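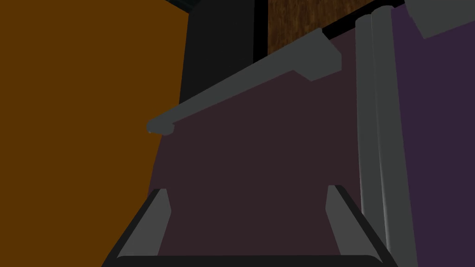 Brigitta Danzer doubts that anyone has ever saved a whole weekend by buying a different set of kitchen cabinets, and she has read the brochure twice.

The brochure comes from Mendenetti, and it promises the "effortless kitchen." Doors that close themselves. Drawers that glide. A pantry that "thinks ahead," which seems to mean it has shelves. The price for a modest room in Vornolthorpe starts at over $1,000 a door, before anyone has mentioned the countertop.

I asked the company where the saved time comes from. A spokesman, Recep Uysal, sent me a survey in which 68 percent of owners said they felt more relaxed while cooking. More relaxed than when? The survey doesn't say. It was filled out in May, when the kitchens were eight weeks old and the last payment was still fresh in people's minds. I would have said I was relaxed, too.

Duygu Uçar fits kitchens for a living and has heard most of this before. Her customers ask for soft-close hinges and then complain about the same things as ever: the trash can is in the wrong place, and there is one outlet by the stove. Moving the outlet costs $451. Few of them do it.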